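Skurel Alterations, Flestville - FAQ

Quick answers, will add more when theres time.

Do I need to book?
Hems no, just walk in. Pleats and linings yes. Ask for Margarida. 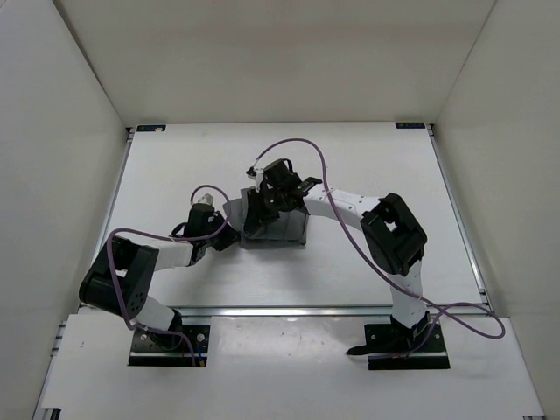 How long does a hem take?
2 days. Longer in January, everybody brings coats.

Can you do it while I wait?
Buttons only.

Do you press pleated skirts?
Yes, by hand. Knife pleats, box pleats, school skirts too. Please baste the pleats down first if you can, saves us

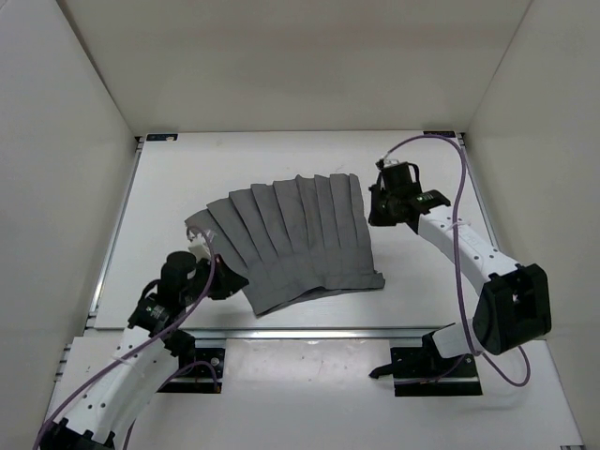

a lot of time and you some money. Wool is fine. Pure polyester, ask first.

Something is still wrong with mine?
Bring it back within 60 days with the ticket. No ticket, ask for Sérgio, he can usualy find it in the book.

Parking?
Behind the shop, off Ngau Street. Free after 5 pm.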